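Section 4. Tidying and Sorting Tasks

Read this section before you promise anyone that the arm will clear up after lunch. It moves mugs and bottles from one known place to another, slowly. Loading a dishwasher is outside what Clerton Release 2 can do, whatever the brochure implies.

4.1 Setting up the table

1. Use a matte, dark tabletop. Glossy surfaces confuse the depth reading.
2. Stand the items in a single row along the far edge, with the front of the table clear.
3. Turn the mug handles the same way. Yes, you are doing part of the chore yourself.
4. Close every bottle tightly before you start. 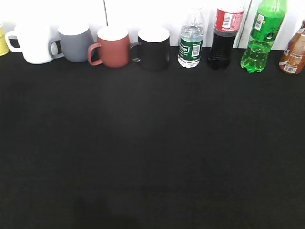

Note: Clear plastic gives the most trouble. In our trials at Stondinden we ran 441 picks, and 101 of them failed, mostly on see-through bottles or on dark mugs against a dark table. A person does the same job in about 17 seconds and doesn't need the handles lined up.

4.2 Running the task

1. Press Home and wait for the steady light.
2. Choose Sort, then Mugs or Bottles. Do not choose Mixed for a first run.
3. Keep one hand near the stop button through the whole first row.
4. If the arm misses the same item twice, press Pause and move the item by hand. More tries rarely help.

CAUTION: Do not use mugs holding hot drinks. The grip check cannot tell a full mug from an empty one.

CAUTION: A half-full bottle shifts its weight when lifted. Set speed to Low.

The Policarpio add-on is said to handle wet dishes. We have not seen it do so, and it is not covered here. Send failed-pick logs to Jennylyn Buenaventura at the Nasby office. The next revision of this section is due in September.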